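About Skulero

Skulero designs and supports voice-controlled home technology for households in regional and suburban communities. The company was established in Butetgate, where it continues to maintain its head office, its testing rooms and its customer support center. Its products include smart speakers, wall-mounted displays, and the software that connects them to lights, locks and heating.

Our Work

The company's first product was a kitchen speaker sold through a single appliance retailer in Butetgate. The present range consists of 3 product lines, all of which run on the Dritbridge platform. Dritbridge was developed in-house and handles speech recognition, device pairing and account security. Common requests, such as setting a timer or turning off a lamp, are processed on the device itself and do not require an internet connection.

Skulero devices are tested with speakers of many regional accents before release. The speech library currently holds recordings from 1,840 contributors, each of whom has given written consent and may withdraw it at any time. Contributors are paid for their participation. Recordings made in customers' homes are never added to the library. 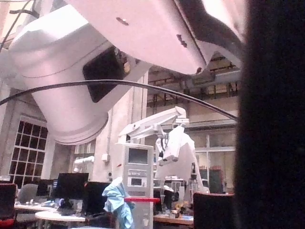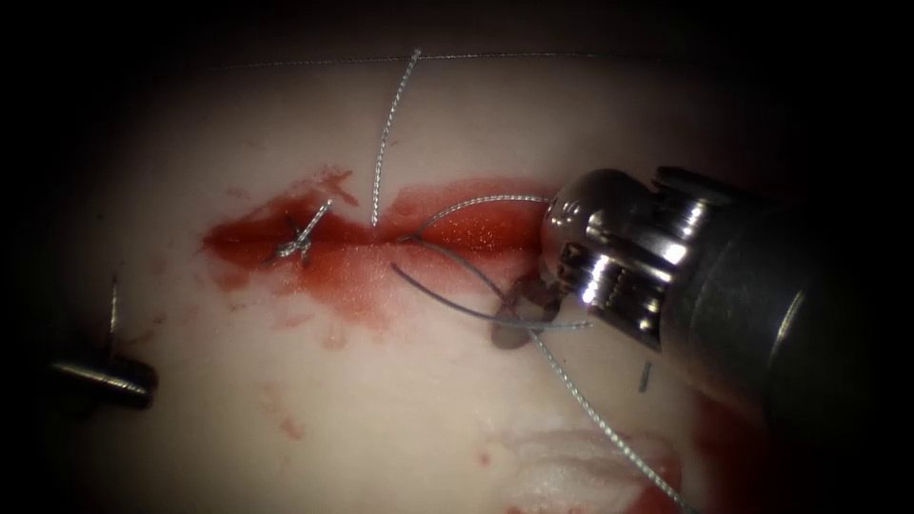 Our Organization

Skulero employs 78 people in engineering, product design, customer support and administration. The company is privately held. In January it completed the purchase of Nechyporuk, a manufacturer of microphones and small audio components, which had supplied parts for Skulero speakers for several years. Nechyporuk continues to operate under its own name and serves other customers on the same terms as before.

Products are sold online and through 283 independent retailers. Authorized retailers receive product training and a demonstration unit, and can arrange home installation on behalf of their customers. A retailer wishing to carry the range should write to the trade accounts department in Butetgate.

Privacy and Security

Every Skulero speaker and display is fitted with a physical switch that disconnects the microphone. Voice requests that must be sent to our servers are encrypted in transit and deleted once the request has been answered, unless the customer has chosen to keep a history. Customers may view, download or erase their history from the account page. Skulero does not sell customer information and does not place advertising on its displays.

Security updates are provided for up to 3 years after a product is withdrawn from sale. Notice of the final update is sent by email to all registered owners.

Customer Support

Support is provided by telephone, email and online chat. Calls are answered by company staff at the Butetgate center. Printed manuals in standard and large type are available free of charge on request, and setup instructions for all current products may be downloaded from the support section of this website.

Careers and Inquiries

Open positions are listed on the careers page. Applications are accepted only for listed positions and should be submitted through the online form. Press and investor inquiries should be directed to the corporate affairs department at the head office.

Page last reviewed 13 August 2021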